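3.2 Lint shedding from covering fabrics

Textile covers are common on work surfaces in small shops, where they protect parts from scratches and keep them from sliding. They also shed fiber. We compared three cotton fabrics, sold as Calari, Boreo and Plakska, and measured the loose lint each one gave off after repeated laundering. All fabric was bought in February from a single supplier and cut from the same bolt for each type.

Each piece was washed 5 times at the warm setting and line dried. It was then laid flat without ironing – ironing presses loose fibers back into the weave and lowers the count. Lint was lifted with adhesive tape at 3 points per piece and weighed on the Kershaw balance.

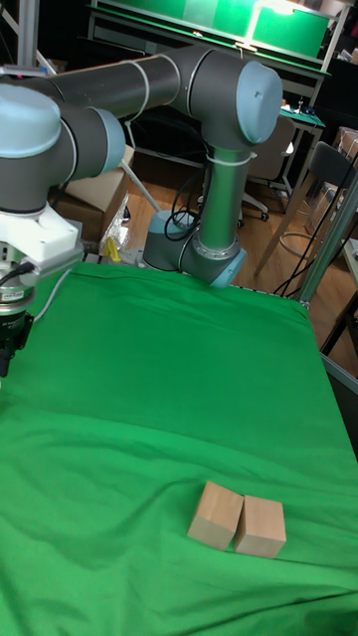 Figure 2. Green cloth on a table, with two light wooden blocks.

Calari shed the least after the final wash. Boreo lost most of its loose fiber in the first 2 washes and changed little after that. Plakska kept shedding through the whole series, and its cut edges frayed enough that we trimmed them before each tape lift. Thread count did not explain the difference, as Boreo and Plakska are both sold as 700 thread fabrics. Yarn twist is a more likely cause – Plakska has the softest yarn of the three – and we return to it in Section 4.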